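Humton Course Space

Product page for schools, colleges and adult learning providers

Humton Course Space is a hosted learning platform for institutions that teach partly or wholly online. It combines a course site, an assignment and marking tool, a gradebook and a message center under one sign-on. The service is provided by Humton and is licensed by the number of active learners in a school year.

Overview

Course Space is intended for institutions that have outgrown shared folders and email but do not wish to run their own servers. Each institution receives a separate site with its own web address, colors and logo. Instructors build courses from ready page types, which include readings, recorded lessons, discussions, quizzes, surveys and practical logs. A course may be copied from one term to the next with all dates moved forward in one step.

Learners see a single home page that lists what is due, what has been marked and what has changed since their last visit. The same page works on a phone, a tablet or a computer. No separate app is required, although readings may be saved for use without a connection.

The product replaces Paketti, our earlier course package. Institutions that hold a Paketti license may move to Course Space at the next renewal. Courses, quiz banks and grades are carried over. Discussion threads older than two school years are supplied as a downloadable archive and do not appear in the new site.

What is included

Course site with unlimited pages
Assignments with file, text, audio or video submission
Quiz builder with nine question types
Gradebook with points, percentages, letter grades or pass and fail
Practical log for shop, lab and placement hours
Message center with copies by email
Attendance record for live and in-person sessions
Reports for instructors, department heads and registrars

Practical log

Programs with a hands-on element often keep two sets of records, one for coursework and another for time spent in the shop or lab. The practical log brings both into the same course. The learner enters the date, the task and the hours. The instructor approves the entry, returns it with a comment or marks it as repeated work. Approved hours are added to the gradebook and may be set as a condition for opening the next unit.

Log entries may carry a photograph, a short recording or a signed sheet. Files of up to 200 MB are accepted for each entry. Larger recordings should be placed in the course media library and linked from the log.
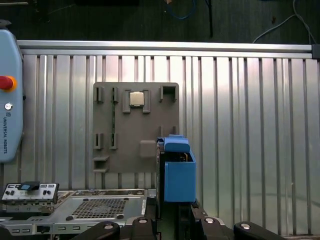

Luminița Iordache
Product Manager, Technical and Career Programs

Course templates

Every license includes a set of templates that may be used as supplied or changed to suit local practice. Templates are available for a standard weekly course, a self-paced course, a lab course, a placement and an orientation for new staff. Each one contains a syllabus page, a welcome message, a unit structure and a set of suggested due dates. Instructors who prefer to begin with an empty course may do so.

Department heads may publish their own templates for use within a department. When a department template is revised, courses already in progress are left unchanged. The instructor receives a notice and may choose to bring in the new version page by page.

Feedback and marking

Written work may be marked on screen with comments, highlights and a scoring guide. Comments that an instructor uses often can be saved and inserted again with a short code. Marks remain hidden from learners until they are released, either one at a time or for the full class.

Where two instructors mark the same work, the second marker can be prevented from seeing the first mark. The department head is shown both marks and enters the agreed grade. The history of each grade, including the name of the person who changed it, is kept for the life of the site.

Accessibility

Pages built with the standard editor can be used with a keyboard and with common screen readers. The editor warns the author when an image has no text description, when headings are out of order or when the contrast between text and background is too low. Captions can be added to any recording in the media library. Extra time on quizzes may be set for an individual learner once and then applies in all courses.

Privacy and records

The institution owns all course content and learner records. Humton does not sell learner data and does not show advertising. Site administrators decide how long records are kept and may export them at any time in spreadsheet form. At the end of a license, the site remains open to administrators for 69 days so that final exports can be completed. The site and its backups are then deleted, and written confirmation is sent to the account holder.

License levels

Department
Up to 200 active learners. One site administrator. Standard templates. Support by email.

Institution
Up to 3,000 active learners. Nine site administrators. Department templates and registrar reports. Support by email and telephone.

District
More than 3,000 active learners, or several schools under one agreement. Terms are set out in a written quotation.

An active learner is a person who opens at least one course during the school year. Instructors, department heads and administrators are not counted. An institution that passes the limit for its level will be notified, and its learners will continue to have access until the next renewal date.

Connections to other systems

Course Space can receive class lists from Ene, the student records system, on a nightly schedule. Final grades may be sent back to Ene after approval by the registrar. Institutions that use another records system may upload class lists as a spreadsheet. The Selletti booking calendar can be displayed inside a course, so that learners may reserve lab places or tutoring appointments without leaving the site. A separate Selletti account is required.

Technical requirements

A current web browser with cookies turned on
A steady internet connection for live sessions and recorded lessons
A microphone for audio submissions
A camera for video submissions
Permission from the local network administrator for the site address

Setup and training

A new site is normally ready within nine working days of a signed order. The setup fee covers site branding, import of the first class list and two online training sessions, one for administrators and one for instructors. Further sessions may be ordered separately. Recordings of all standard training are kept in the help area of each site.

Institutions that plan to open their site for a fall term beginning in August are asked to return the order form early, as training places for that period are limited. Orders received after places have been filled will still be processed, and administrators will be given access to the recorded sessions.

Support

Support requests should be sent by the site administrator through the help area. Learners and instructors are asked to contact their own administrator first. Each request receives a reference number, and its progress can be followed from the same page. Planned maintenance is announced on the site home page in advance.

Ordering and inquiries

Quotations, trial sites and copies of the license agreement are available on request. A trial site includes one sample course and remains open for one month. Content created during the trial can be kept if a license is ordered before the trial closes.

Inquiries about licensing should be addressed to Valentin Furtună, Institutional Accounts, Humton.

Page last revised 10 Jul 2020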